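Stullby Robotics Club
Prodgate Hand Grippers: Member's Guide
Section 4. Setting up and recording a cloth session

You have charged the grippers (Section 2) and paired them with the recorder (Section 3), so now comes the good part! This section takes you from an ordinary bed to a finished set of garment recordings that the club can use to teach Ginting, our two-armed folding robot. Everything is done by hand. You wear no gloves and write no code, and if you can fold a jumper you already know most of it.

Cloth is the hardest thing we have ever asked Ginting to handle, and it is by far the most fun. A mug has one shape. A hooded top has a new one every time you drop it. That is why we ask for lots of short recordings from lots of homes, and why your own bedroom is just as welcome as the bench in the Prurkesholm workshop. The club's collection stands at 3,163 recordings so far, and each one began with somebody following the steps below.

4.1 What you need

Two Prodgate grippers, left and right (check the sticker inside the handle)
The recorder and its lead
A bed, a large table or a clean floor mat
Three to six garments of different sizes
A partner, if you can find one
The session sheet from the back of this guide

Note: Plain dark clothes are harder than they look. Folds in navy and black cloth swallow the light, and the camera loses the edges. Please do include them – Ginting has to cope with real wardrobes – but read 4.3 first.

4.2 Preparing the surface

1. Clear the part of the bed you are going to work on. Things piled at the far side or on nearby furniture can stay where they are. We like a lived-in room.

2. Pull the sheet fairly smooth. Small creases are fine. A sheet with a large pattern is very welcome, as the recorder uses the printed shapes to work out where the gripper is moving.

3. Leave yourself 600 mm of clear space on the side where you will stand or kneel. Less than this and your elbows start knocking the furniture at just the wrong moment.

4. Put the recorder somewhere it will not be pulled off by its lead.

5. Drop the first garment on the sheet. Do not arrange it! Let it land however it likes.

Caution: Take brooches, pins and anything sharp off the garments before you start. The pads are soft and a pin will go straight through them. Spare pads are in the blue tin, and Glenys Edwards would like it to stay full until December at least.

4.3 Light

1. Turn on the main room light. Daylight from a window is lovely, but keep it to your side.

2. Hold one gripper over the garment with the jaws open and look at the preview on the recorder.

3. Find the darkest fold. You should still be able to tell where the cloth ends and the shadow begins. With black or navy cloth you may have to settle for seeing the outer edge clearly and losing some detail in the hollows.

4. If the whole garment is one dark blob, bring a lamp closer or move the garment. Do not change the exposure setting. It is locked for all members so that the recordings match, and unlocking it spoils the set.

Note: Shiny cloth throws bright spots back at the camera. One or two are no trouble at all.

4.4 Holding the grippers

1. Take one gripper in each hand, with the trigger under your first finger and the camera on top.

2. Squeeze and let go a few times. The jaws should open fully and close without a click. A click means a loose pivot: tighten it with the small key, a quarter turn only.

3. Keep your wrists loose. New members grip so hard that their hands shake, and the shake goes straight into the recording. Rest the moment your hands feel tired.

4. Lower both grippers towards the cloth with the jaws open and pause for a slow breath. This pause marks the start of the recording and we do need it.
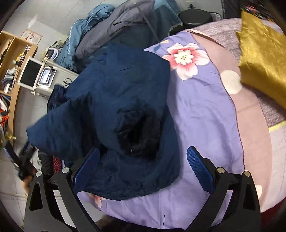 5. Choose your first grip before you move. Edges, hems and cuffs are good places. The middle of a panel is hard to pinch and tends to slide out.

6. Move one gripper in and leave the other waiting nearby. It feels odd to begin with, like eating with one hand behind your back, but after ten minutes you will stop noticing.

Caution: Keep fingers, hair and scarf ends away from the linkages. The bars fold together as the jaws close and they can give you a good nip.

4.5 Recording a garment

Read these steps through once before you press anything. Then read them out loud to your partner, who will be looking after the recorder.

1. Ask your partner to press the green key. Wait for the long beep.

2. Say the name of the garment and the task in plain words, for example "hooded top, find both sleeves" or "trousers, fold in half". The recorder saves your voice along with the pictures.

3. Make the starting pause from 4.4.

4. Close the first gripper on the cloth. Come in low, with the tips just touching the sheet, and let the cloth rise between the pads. Squeeze slowly.

5. Lift a little way, no more than a hand's width. If the cloth slips, let it drop and try again without stopping the recording. Slips are useful! Ginting learns as much from a second attempt as from a perfect first one, and Marin Popescu, who wrote the training program, is always asking us for more of them.

6. Bring in the other gripper and take a second hold. For sleeves, go to the cuff. For anything with elastic, take hold beside the gathered part and leave the elastic free.

7. Spread the garment gently until you can see which way round it is. Small tugs work better than one big pull.

8. Do the task you named in step 2. If you change your mind halfway through, say so out loud and carry on.

9. Set the cloth down, open both jaws and make a second pause.

10. Ask your partner to press the green key again. Wait for two short beeps before you touch anything.

Note: Puffy and thick cloth needs a wider bite. Open the jaws all the way, push down a touch so that a fold bulges up between the pads, and close on the fold. Thin cloth wants the opposite: jaws nearly shut, tips flat to the sheet. 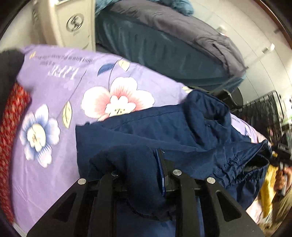 11. Pick up the garment by hand, give it a shake and drop it again for the next go. Turn it over now and then, and start some goes with it inside out if you are feeling brave.

12. Tick the session sheet. One tick for each recording, and a small cross beside any where the recorder complained.

A good afternoon with two people gives you plenty of recordings with time for tea in the middle. Swap jobs whenever you like. We want as many different pairs of hands as we can get, left-handers above all. Ffion Pumphrey is left-handed and her sleeve recordings are a joy to watch – quick little pinches from angles the rest of us would never try.

4.6 If something goes wrong

The preview freezes.
Unplug the lead at the recorder end, wait for the light to go out and plug it back in. The recording in progress is lost, but the earlier ones are safe.

One gripper shows red on the recorder.
It has lost its place. Hold it still over a patterned part of the sheet, jaws open, until the light goes green. If it stays red, repeat the calibration in Section 3.

The cloth keeps slipping.
Wipe the pads with a barely damp cloth and let them dry. Fluff builds up in the ridges much faster than you would think, and loose threads stick to everything. If wiping does not help, fit new pads.

The sheet lifts with the garment.
You are pressing too hard at the tips. Tuck the sheet in more firmly, lighten your hand and have another go. Keep the recording.

The recorder says STORE FULL.
It holds 200 recordings. Copy them to the club drive as in 4.7 and clear the store.

Caution: Never open the camera housing. The wide lens is set by hand at the workshop and takes a whole evening to put right. Bring the gripper in and we will happily lend you another.

4.7 Packing up

1. Switch off both grippers, then the recorder.

2. Wipe the pads and check the pivots.

3. Put the grippers in the case with their jaws closed and the lenses facing the foam.

4. Copy your recordings to the club drive. Use your member number and the letter of the case as the folder name, and no spaces please.

5. Watch at least two of your recordings back before you hand in the sheet. You will spot things you want to try next time, and it is great to see your own hands turning into something a robot can follow.

6. Return the case to the workshop shelf. Put it on charge if the next sticker on the rota is within two days.

Marites Enriquez checks new recordings and will send you a short message with what she liked and what to try next. Questions about the grippers themselves go to Glykeria Christodoulou, who built the first pair and is delighted to talk about springs for as long as you can stand up.

Section 5 covers towels and bedding, for which you will need a partner and a bigger bed.

Guide revised Nov 25, 2021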